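Course handout: the open day at the Trolberg simulation lab
Tue 12 January

Welcome back, everyone, and thank you for filling the bus so promptly! For those who missed it, the demonstration was given in Makano, the lab's own simulator, and we watched a two-armed robot being steered around a furnished bedroom. I'd like you to keep these notes next to your own, as the December reading on contact and friction will make far more sense with them at hand.
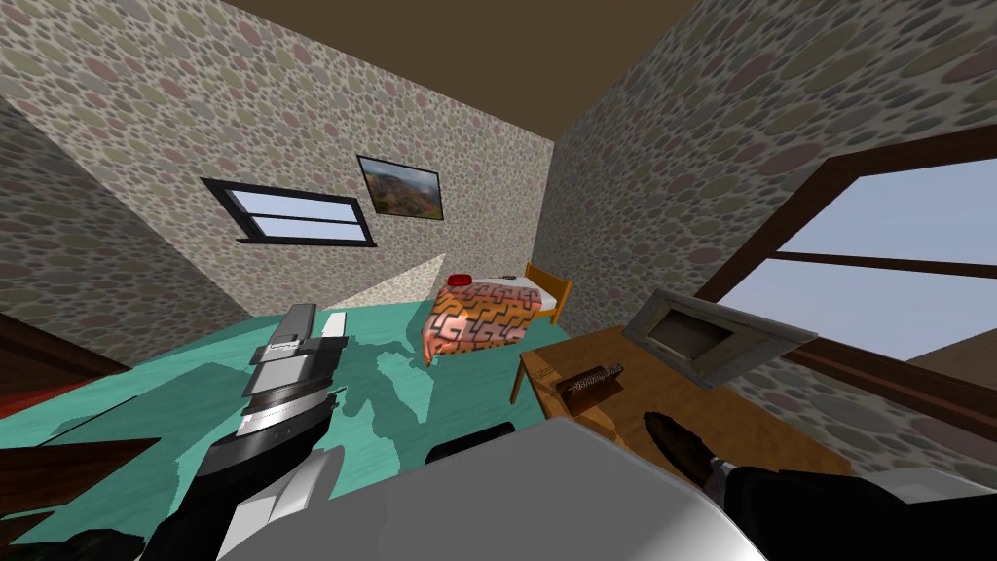
Simulator view: Trolberg lab / Makano

Look first at how much the robot has to deal with before it does anything useful. There is a bed, a desk with an open laptop on it, windows and a floor that takes shadows — a fairly ordinary room, in other words, and that is what makes it hard. Our hosts keep roughly 800 room layouts, and the wallpaper and floor coverings get swapped between them, so a controller can't lean on one familiar color or pattern.

Several of you asked about the close view from behind the gripper. With the two fingers spread wide and nothing between them, you get a good feeling for how little of the room that view takes in (a corner, part of a picture, a window), and why the operator kept glancing back at the wider one. 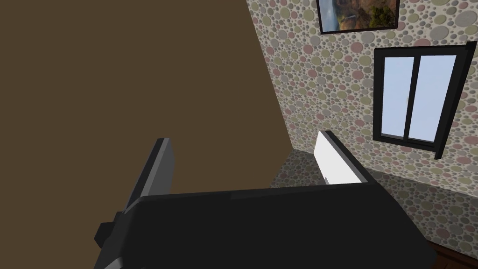 Thin objects

I could happily have stayed on this part all afternoon. A pencil or a slender rod gives the fingers very little to close on, and a small error in angle matters a great deal more than it would with a box.
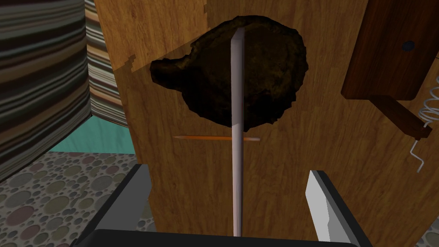 The Kelemen exercise, which you'll find in your packet, asks you to work out the approach angle for a pencil lying against a flat panel with a second object crossing it. Please allow 15 minutes for the sketch and use the Nillow worksheet for the arithmetic. Bring both to our next meeting, even if they're only half done.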